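Flureo for shared spaces
The break room robot we make, and what it's like to have one around

Hi, I'm Sorcha Menzies, and I look after Flureo here at Jurnley. The product page used to be a spec sheet and a big orange button. People kept calling me anyway to ask the same stuff (does it get in the way, will my cleaning crew hate it, what happens on the weekend), so I threw the old page out and wrote this one.

Flureo is a wheeled helper for the rooms at work that belong to everybody. It does a floor pass, picks up small light things, notices when a bin wants emptying and sends a note to whoever is on shift. It drives itself, it has a map of your floor that you draw with us on the first day, and it parks on its dock when it's done. It does not empty the bins and it does not climb stairs. Please don't buy it for stairs!

What the work looks like

We build everything around break rooms, game rooms and kitchenettes, because that's where the small jobs pile up. A warehouse aisle is easy for a robot. A kitchenette has carpet running into tile, a mat right by the threshold, recycling bins, a dishwasher door that might be hanging open, and somebody's foosball table at an angle. 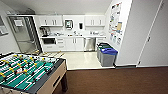 Floor changes were the big headache in the first model. The old wheels would slow way down going from carpet to hard floor, and if a mat was lying there too, you could go make a coffee and come back before it got over. The current wheels are wider and softer, and each mat can be marked on the map as "drive over" or "go around." Most people pick go around for the thin ones that curl up.

It leaves the counter alone. We get asked for this a lot — could it put cups in the dishwasher, could it wipe up by the sink — and the answer for now is no. Wet counters and hot coffee pots are a different machine.

What changes for the people

This is the part I care about most, so bear with me. Before Flureo went into the Quaye building in Budetitz, the evening crew started every shift with a walk through all the shared rooms just to find out what was needed. Now the list is on the phone when they clock in. They skip the rooms that are fine and spend longer on the ones that aren't, and Radek Dvořáček told me the windows finally get done (he was very pleased about the windows).

Some of it was harder. The crew didn't like getting notes from a machine at first, and I get it, I wouldn't either. The early notes sounded bossy, too. "Empty bin 6." So we sat down with them and rewrote the lot, and now every site can change the wording, turn off any note it likes, or have them all arrive in one batch at the start of the shift. Hours stayed the same at Quaye, and we ask every buyer to talk with their crew about hours before we deliver. It's a much nicer first day when that talk has already happened.

Game rooms

Long open rooms are where it's happiest. Table legs are fine, benches are fine, and it knows a table tennis ball from a piece of trash, which took us way longer than I'd like to admit. Balls go in a tray on the back so players can grab them. If a game is on, it waits, and comes back 11 minutes later to try again. You can set that longer.
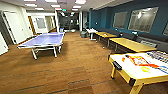

Felicja Piątek wrote to us that the waiting was what won her people over: "I had it set to 22 minutes by the end of the first week and the complaints stopped. My one gripe is the beep when it leaves the dock. Please make the beep optional."

Done, Felicja! The beep is a setting as of the last update, under Sounds. It's still on when you first unpack it, so switch it off if your office is a quiet one.

What you get

Flureo robot, dock and ball tray
Map day with one of our installers (usually Matúš Matoušek)
Two sets of wheels, soft and extra soft
Notes app for as many phones as you want
Spare brushes for the first year

Price is $1,277 a month with service included. You can send it back after the first month and we'll pick it up. The next batch ships in September.

To set up a visit, use the form or call and ask for me. Have a rough floor plan handy if you've got one — a pencil sketch is fine.

Page updated 2023-07-26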